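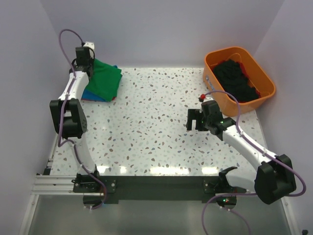

Drallico two-arm folding kit: worth it for a small laundry?

tubsock_rev
Posted in Kits and Services

I run a small wash-and-fold and I've had the Drallico kit on trial since February. Two arms, the mounting plate, the controller and the folding software. My price was 870 a month on lease, with setup included. It's working through shop towels and dark rags this week. Basket on the right, folded stack on the left.

So far:
Towels are good. Edges line up well enough to put on a shelf.
Dark cloth is slow. It grabs two pieces at a time out of a heap and has to put one back.
Anything with a colored edge or strip goes faster than plain black.
Noise is fine. I can take phone calls next to it.

It does 30 towels an hour when it's behaving. I'm faster by hand, but I'm also doing other things. Has anyone here kept one past the trial?

pallet_dan
We kept ours. Same trouble with dark stuff. Put more light over the basket and spread the heap out before you start. Support told us the basket color matters too, so orange should be OK for you.

quietmill
870 a month for 30 towels an hour is bad math. A part-timer does that in a coffee break. I looked at the Wirnton single arm last year and passed on it for the same reason, and that one was cheaper.

tubsock_rev
I don't have a part-timer. I had one and couldn't fill the hours. It runs from 2 in the afternoon until close and I check on it when I walk by.

quietmill
Then you're paying for a machine that needs checking on. How often does it stop?

tubsock_rev
Depends on the load. Towels, a couple of times a shift. Rags, more. Usually a piece has slid down behind the basket and it keeps reaching for it.

hemline50
Look at your cables. Ours hung in a big loop over the gripper and every so often one dragged across the basket and pulled a cloth out with it. The installer from Villalobos re-routed them along the forearm with hook and loop straps and that problem went away. Leave slack at the wrist or it will fault on a full turn.

tubsock_rev
Mine do run over the rim of the basket on the right side. I'll try that tonight.

pallet_dan
Don't strap them too tight at the elbow. I did, and had to buy a cable. Drallico wanted 50 for it plus shipping.

quietmill
And that's another thing. Do they cover cables on the lease or not?

hemline50
Arms and controller yes, cables and gripper pads no. It's in the second part of the agreement. Drodham covers pads on theirs, but you have to send the whole gripper in and wait, so I don't count that as better.

quietmill
I would. Pads wear out.

tubsock_rev
Moved the right cable off the rim and did one full basket of rags. No drags on that one — still double-grabbing though. I have until the end of the month to decide. If I can get them to drop the price for towels only I'll probably keep it.

pallet_dan
Ask for the longer term. They came down for us when we did.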